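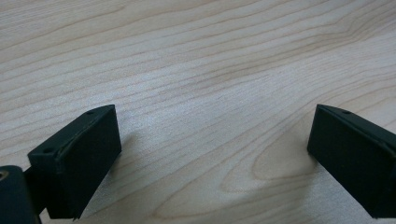
The desk top, cleared. Pale wood, long wavy grain, and one big stretched oval low down on the right.

1/ I've had this desk since January and had more or less forgotten what the top looked like. Cleared it this morning, 24 October 2020.

2/ It's the Clanach one, paid 3000 for it with delivery. The shop called the colour "natural". I'd call it cream with tan streaks.

3/ Someone asked if it's solid. I don't think so, looks like a veneer to me. The care leaflet only says "wood finish" and gives a part number, 3068, for a spare top.

4/ What was on it: post, two dead chargers, a Kuo lamp that needs a new bulb, and a box of 500 envelopes I bought for work and have hardly opened. The envelopes have gone under the stairs.

5/ I wipe it with a damp cloth and then a dry one. Tried the Didilness spray once and it left smears, so the bottle lives in the bathroom now.

6/ Next job is the cable tray. The Hultitz one comes with 16 screws and no drill guide - if anyone has fitted it to a top like this, how deep did you go?

7/ Two replies already saying use the sticky pads instead. Might do. I'd still like to hear from someone who used the screws.

8/ Lamp goes back tomorrow if I can find the right bulb. Post is in a shoebox for now.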